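Home News Members Workshop diary Tool library Join Contact

WORKSHOP DIARY: TWO GRIPPERS AND A BEDROOM
4 min read

Quick one from me as I'm meant to be at work by nine and the soldering iron's still on. Well it was. Off now.

Those who came to the November open evening will remember me going on about the gripper pair. Two of them, hand-held, same design, one for each hand. Bikano is the name on the box of bits, mostly because Merle Tawhiri wrote it there in marker and it stuck. Both are now together and both open and close all the way. Took 50 evenings, if you believe the notebook. Feels like more.

What changed since last time. The side plates. First lot were too thin and flexed at the top joint, so when you squeezed something the fingertips wandered apart instead of meeting. Dinesh Kaushik recut them from thicker stock on the shared machine (thank you Dinesh, and sorry about the blade). Then the holes were a hair too tight for the joint screws, so an hour with a hand reamer, swearing. Don't drill them out. I did that on the first pair and got slop you could feel.

The pads are the blue ridged ones. Tried flat rubber, tried foam, tried a cut-up bicycle tube. Flat was fine on cardboard and hopeless on anything smooth and round. Ridges run across the finger, not along it. I glued one set the wrong way and had to peel them off again, so check before the glue comes out.

Home testing has moved to the bedroom. More room than the kitchen and a soft landing for whatever gets dropped, plus a quilt is a decent test in itself. Things sink into it, roll into the grooves, and you've got to come in at an angle to get a finger underneath. The bench at the workshop is far too kind. Everything sits flat and stays put.
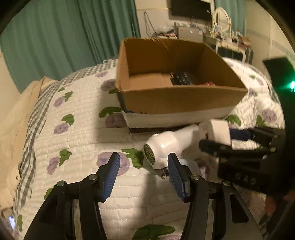

Plastic bottles are the job for this month. Light, slippery, tapered, and they skid away if one finger touches before the other. Konrad Thaler reckons I should be closing slower and he's probably right. I've been going in like I'm late for a bus. The plan is to swap between left and right hand as well, as one gripper is still a bit stiffer than the other and I want to know if that's the spring or just me.

Boxes next. An open box is good practice for going in from above, and the flaps get in the way in a useful sort of manner. After that maybe cloth. Anahera Gilchrist has offered a bag of odd socks, which I have accepted.

Where it's all heading: the motor version. Same plates, same pads, same finger shape, but on a little arm that bolts to the end of the big bench. The hand-held ones come first so we can get the shape right without fighting wires and code at the same time. If a person can't pick a thing up with these fingers then a motor won't manage it either. Delwyn Hinds has made a start on the arm base from the old Pudlow lathe stand. It weighs a ton. Good.

Costs, as a few of you asked. Budget was 200 for the pair and I've gone over, mainly on screws. Bought the wrong length twice. If anyone wants a bag of short ones they're in the blue drawer under the vice, help yourselves, please.

Things still wanted for the build:

Spare ridged rubber, any colour, sheet or strip
A small torsion spring that isn't rubbish
Someone who knows their way round a motor driver board — I have the board, it's got 2221 written on the bag, and that's the sum total of my knowledge
An hour of somebody's time to look over my drawings before I cut a third set

Drawings are in the Somberg folder on the workshop computer. Use the newest one. The older file has the finger curve mirrored and you'll end up with two left sides, ask me how I know. I'll delete it when I remeber.

If you do build a pair, do the joints up by hand first, open and close it a good few times, then nip them up. Thread lock last of all. I put it on too early and had to get the heat gun out.

I'm in the back room most evenings from seven if you want a go with them. Bring something awkward to pick up. Not eggs, Merle.

Next diary will be the arm base, or the spring, whichever annoys me first. Right, bus.

Tamihana Shared Workshop, Unit 2337 | Contact the newsletter desk | © Tamihana Shared Workshop | Back to top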